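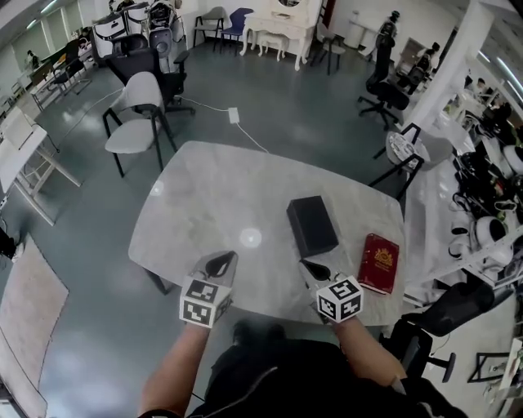
Both grippers in hand at the marbled table, with the red book and the black box.

August 20, 2023

So, the budget post! A few of you have been asking for it since I let slip in March that we were kitting out the room at Sisthorpe for hand-held gripper work, and I kept putting it off, mostly out of embarrassment at how messy my spreadsheet is. It's still messy. But the second order goes in soon and writing it all down here is the best way I know of finding the holes in it.

Quick bit of background if you're new. The project is called Priston (I didn't pick the name) and the idea is that a person sits or stands at a table, does ordinary things to ordinary objects with a gripper in each hand, and the recordings get used later for teaching a robot arm to do the same. The cubes with the black and white patterns are how the system knows where each hand is. That's as technical as I'm going to be today, this is a money post.

The first thing I got wrong was thinking the grippers would be the expensive bit and everything else would be loose change. I'd put in one line that said "sundries" with 200 next to it. Two hundred pounds! For an entire room! I'd love to go back and have a word with myself. Extension leads alone made a proper dent in that, and then there were cable ties, spare cables for when the first cables got trodden on, something soft for the floor, bins, and a frankly silly amount of double-sided tape.

Grippers next. We had quotes from two places, Barier and Echeverría, and I spent far too long going back and forth. Barier came in at 1,039 for the pair with the cube mounts included, and Echeverría was cheaper on paper but wanted the mounts bought separately, plus delivery, plus a charge for the spare finger pads that I only spotted on the third read of the PDF. Once I'd added it all up there was hardly anything in it, and Barier answered their emails, so Barier it was. I'm happy with them so far. My one grumble is that the handles are a bit chunky if you've got small hands like mine, and after a long session I do feel it in my thumbs. If you're buying for a team, get everybody to hold one before you order. I didn't, and I've heard about it since.

Pads are the thing to stock up on, by the way. I budgeted for one spare set and I should have put down three or four. The second order has 303 set aside for pads and cables together and I keep looking at that number wondering whether it's enough.
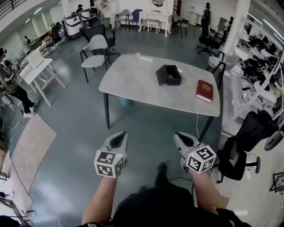
Furniture is where I saved a fortune and I'm quite smug about it. You don't need lab benches for this. You need a table at a sensible height that doesn't wobble, and then you need room to walk round it, and that's honestly most of the job. Chairs came from all over the building, so nothing matches, and I've stopped noticing. The only thing I'd spend more on next time is the tabletop. Shiny is easy to wipe down but it does bounce the ceiling lights back at you, and I'd go for something matt if I were starting again.

Objects, too! Please give objects their own line. I thought we'd just bring things in from home, and for the first few weeks we did: books, boxes with flaps, that sort of thing. That's fine until somebody wants their book back halfway through a task. Now there's 100 in the sheet purely for stuff to pick up and put down, and charity shops are brilliant for it. Look for different thicknesses and anything with a lid.

And sockets. Oh, sockets. Walk round your room before you buy a single thing and work out where the power is, then where your table's going to be, and measure the gap between them. Add a good bit for going round corners and chair legs. I bought leads that were too short, then leads that were far too long, and we're still living with the loops on the floor. Floor covers for the cables are on the second order (finally), along with two more power strips and a trolley so I can stop carrying kit across the room in my arms.

What I haven't sorted yet is storage. I'd like lockable drawers for the grippers and a proper place for charging, and I can't decide whether that goes in this order or waits until the next lot of money. If you've set up something similar and found decent drawers that didn't cost the earth, leave me a comment with where you got them, I've got until the end of the month to send the form in.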